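Lodhi's home opener is Friday night, and if the preseason is any guide, get there early.

The club finished its exhibition schedule with a 30-point fourth quarter against Jemier, the kind of finish that had people standing on the bleachers well before the horn. Down 11 at halftime, Lodhi switched to a small lineup, started pressing full court and simply ran the visitors off the floor. What a way to head into the real games!

The summer league season tips off at 7 p.m. at Prolotitz Arena, with Homau in town as the opponent. Those two met in the semifinals last year, and Homau won it on a corner three in overtime. Plenty of Lodhi fans can still tell you exactly where they were sitting.

This year's team looks different. The front office went after shooting in May and got it, adding two guards who played college ball in the state and a forward who spent the past two winters overseas. The starting center is back from a knee injury that cost him most of last season, and he played the whole fourth quarter against Jemier without a minutes limit. He looked great, too, running the floor and blocking a pair of shots in the last two minutes.

Homau brings back all five starters. They like to play slow, they rebound everything, and their point guard led the league in assists a year ago. Lodhi's coaches spent much of this week on transition defense and on keeping the ball out of the middle of the lane, where Homau did most of its damage in that semifinal.

Tickets are going fast. The club had sold 1,810 as of noon, and the arena holds 2,000 for basketball. What's left is mostly in the upper rows behind the baskets, and those are better seats than they sound, especially when the home team is shooting at your end. The box office opens at 4 p.m. on game day, doors open at 6, and kids under six get in free on a parent's lap.

The snack counters are getting a longer menu this summer, with more packaged snacks alongside the popcorn and hot pretzels. Both counters will stay open through the end of the third quarter.
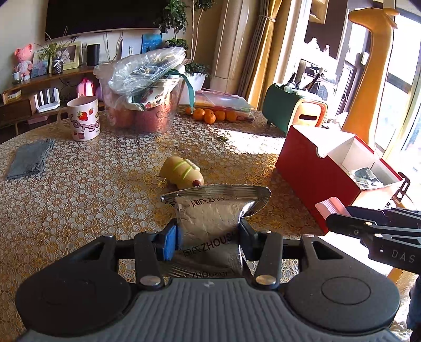

A silver snack bag printed with the ZHOUSHI name.

Parking in the north lot is free for every home game. The south lot is closed until the repaving is finished, so anybody coming in from the highway side should follow the signs around to the north entrance.

After Friday, Lodhi goes on the road for two games, starting with a rematch at Jemier, before coming home for a four-game stretch. Season passes are still on sale at the box office and can be picked up at the door.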